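4. Setting up a tabletop task

Read this section before you record anything for the Ultside chore set. It covers small-object work on a table: opening and closing boxes, putting an item in a box, moving a book. Floor tasks and laundry are in section 6.

What to expect: a policy trained on this data can pick up a rigid box from a clear table most of the time. Lids and loose flaps are still hard for it. Do not promise a visitor that the machine will tidy a desk -- it won't yet.

4.1 Prepare the table

1. Wipe the tabletop and let it dry.
2. Put out only the items on the task card.
3. Place the main item within easy reach of the fingers. Leave a hand's width between it and the rim.
4. Set the lid or flap to the start position on the card.

Note: Polished tops reflect ceiling lights. If the tracking view shows a bright streak across the item, turn the item before you touch the lights.

Black box and gripper fingers at a round marble-patterned table; small open box and red book on a marble-patterned top:
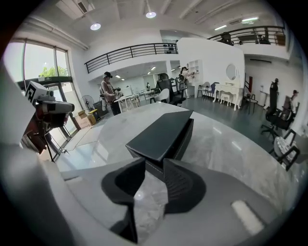
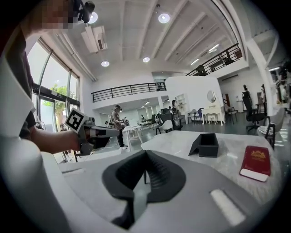

4.2 Record an episode

1. Hold the gripper still over the table until the Skallico app shows READY.
2. Do the task once at a slow, even speed. One episode is one task.
3. If you drop the item, finish the motion and mark the episode FAIL. Keep it. Failed lifts are used in training.
4. Return the items to the start position and begin again.
5. Stop after 200 episodes and change the task card.

CAUTION: Keep your free hand away from the fingers while they close.

CAUTION: Do not press down on a box to make the fingers grip. The pads shift on their mounts and the calibration in section 3 has to be repeated.

4.3 How many episodes

A single box task needs 3,000 episodes before training is worth starting. Lid tasks need more, and we don't have a firm number. Angelica Abella's first lid set stopped at 1,373, and the trained arm found the lid but pushed it sideways as often as it raised it.

Book tasks are in between. Lifting a closed book by its edge works; turning a page does not, and there is no task card for it.

If the app shows error 103, the marker was lost during the episode. Delete that episode and go back to step 1 of 4.2. For repeated errors, write to Yeison Ñahui with the session name.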